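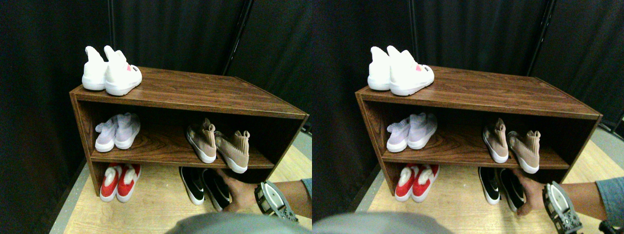

Kekeli Issahaku asks whether a tidying arm is worth saving for before the shelves are sorted out. I'd say shelves first, dear reader, and the arm after!

Measure how far it has to reach, then add 2 inches, and do please price the spare finger pads while you're at it.

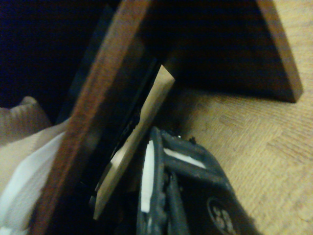 *White pads on the gripper, close in by the boards.*

Set aside $50 for pads and cables (I forgot, and May was a lean month), and ask

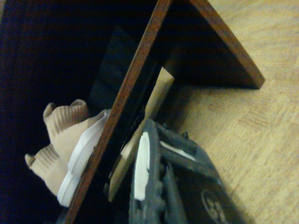
Okton or Tekin, or whoever is quoting you, if delivery is included. Mine wasn't.
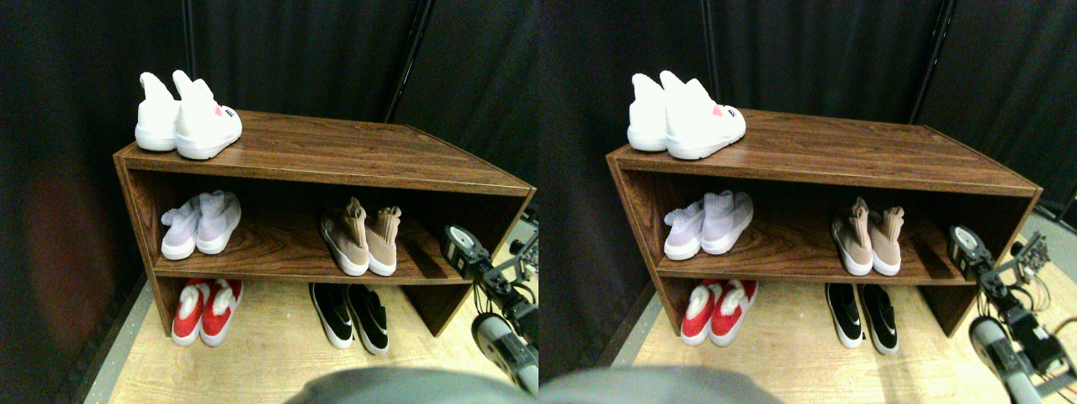 *Five pairs on the rack, arm at the right.*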